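Equipment Planner for Bin-Picking Cells (part-time, fixed term)
Virkport site, Mahuika program

Do you like a well-kept spreadsheet, and do you also like standing next to a machine and asking the people who run it what annoys them? Then we would love to hear from you! Sidimham is getting ready to add five picking cells at our Virkport site, and before anyone signs a purchase order we want a patient, curious person to help us work out what we need, what we can put off until next year, and what it will all cost to keep running once the boxes are unpacked.

You would spend a good part of your week with our operators and technicians, going through arms, grippers, hoses, cables, bins and clamps, and turning their wishes (there are many, and most of them are good) into a budget that our finance office can read without calling us twice.

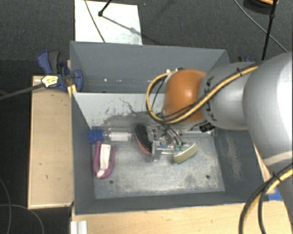

Page last changed: 17 May 2026

The work at hand is picking mixed small items out of a deep gray bin, brushes and clear plastic things among them, and you'll see that a bin floor gets its share of scuffs. Spare parts and wear items therefore belong in the plan from the first draft, along with the arm itself. You would also compare supplier quotes, keep the delivery calendar, and help us decide whether the older cells at Kanness should be refitted or replaced, a question we have been chewing on for quite a while now.

You don't need to be an engineer. Some experience with purchasing or cost planning in a workshop, lab or warehouse is what we're hoping for, and if you have ever argued kindly with a vendor over a service contract, please tell us that story in your letter.

The post is 40 hours every two weeks, starting in August, with a desk in Room 711 and a training allowance of $800.

Please send a short letter and your résumé to Notburga Bühler, Equipment Planning, Sidimham. She is also glad to show you the cells before you apply, so do ask.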